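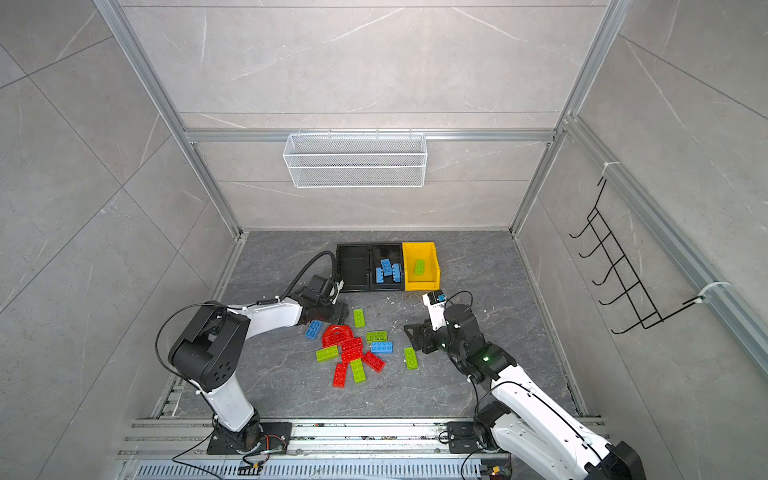 Teaching by demonstration

Teaching by demonstration, also called programming by demonstration, is a way of giving a robot a task by having a person carry it out through the robot's own body. The person either pushes the arm by hand or drives it from a distance, and the robot stores the movements. A program then uses the stored movements to work out what to do when the same task comes up again.

Hand guiding

In hand guiding, also known as kinesthetic teaching, the motors are set so that the arm moves freely while the joints report their positions. The person takes hold of the arm near the wrist and leads it through the job. It needs little equipment and is easy to learn. It works poorly with two arms at once, and the person's hands tend to block the cameras.

Remote control

In remote control, or teleoperation, the operator stays outside the work cell. A common setup uses a second, lighter arm as a handle, with each of its joints matched to a joint on the working arm. Other setups use a joystick, a 3D mouse or a headset with hand controllers. The Vonder handle, used at the Allden workshop, is of the first type and reads its joints 500 times a second. Most operators lose some sense of touch this way and learn to judge contact by eye — a skill that takes practice.

Sorting tasks

Sorting by color is often chosen as a first task for new operators. It has a clear goal, and the parts can be put back quickly between runs. Plastic building bricks are widely used for it, usually with open bins that the gripper can reach into from the front. A wrist camera gives a close view of both the part and the target, so a run can be followed from the gripper's side: with two blue bricks in the middle bin and the bins on either side of it empty, a lime-green brick lies between the open fingers and the bins.
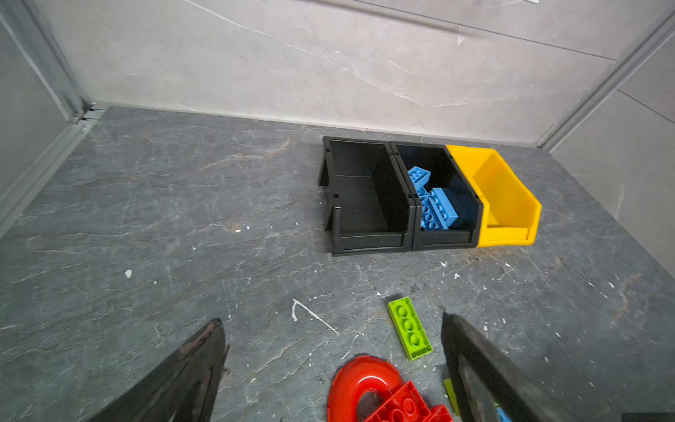 Camera placement affects how much a recorded run is worth. A fixed camera shows the whole cell but may lose sight of a part when an arm passes over it. The view from the wrist changes with every movement, and the fingers take up part of it, as with the two dark ones that come in from the lower corners here, with red pieces near the bottom edge between them. Most cells use both kinds and store them on a shared clock.

Amount of data

The Mendow sorting set holds 2000 runs, of which 284 were recorded by hand guiding. Urrutia, a smaller set, has 70.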